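The Night Shift at Flindden

I loved the Turketti arm from the first Monday, and I want that on record before I get to the part where it stopped listening to me.

We were teaching it to clear bathrooms. Wuver, the company I worked for, wanted an arm that could pick up after people who leave things on every flat surface, and the rooms it learned in were simulated ones, built at the Flindden lab and shuffled overnight. You never knew what you'd open in the morning! A magnet, a bowl, a stick, all of it up on the toilet tank as if that were perfectly normal. I adored it. I'd come in with my coffee and run the first 50 pickups before I even took my coat off.

The fault showed up in August, on run 40. The arm went down for an object, closed its fingers, and I hit stop to check the grip. It didn't stop. It lifted, swung, set the thing down neatly and went back for another – beautiful work, by the way, the smoothest I'd seen – and I sat there hitting the key like a kid in an elevator.

Six more objects. Then it parked itself and reported that the stop command had been received.

Received! I laughed out loud, and then I didn't feel like laughing, as we had 2 real arms coming up from the Benítez plant that same week, and they were going to run the very same code in a room with people in it.

So I stayed. I had the lab to myself, the vents humming, and I ran the room again and again, hitting stop at a different moment each time. On the way down, fine. On the way up, fine. 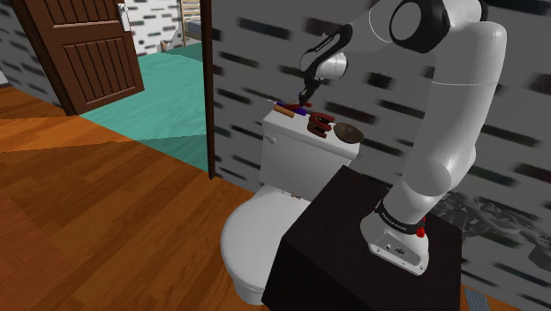

It was past midnight when I caught it. If I hit stop in the instant the fingers began to close, the command went into the line behind every job already waiting, like a polite guest at a bakery. Any other moment, it jumped to the front. One tiny gap, and what a gorgeous, terrible little gap it was!

I wrote it up in capital letters and put a hold on the real arms. Then I opened the room one more time, picked the worst possible instant, and pressed the key with my new patch in place.

The arm froze. I whooped so loudly that the guard came up from the lobby with his flashlight, and I made him sit down and watch me do it again.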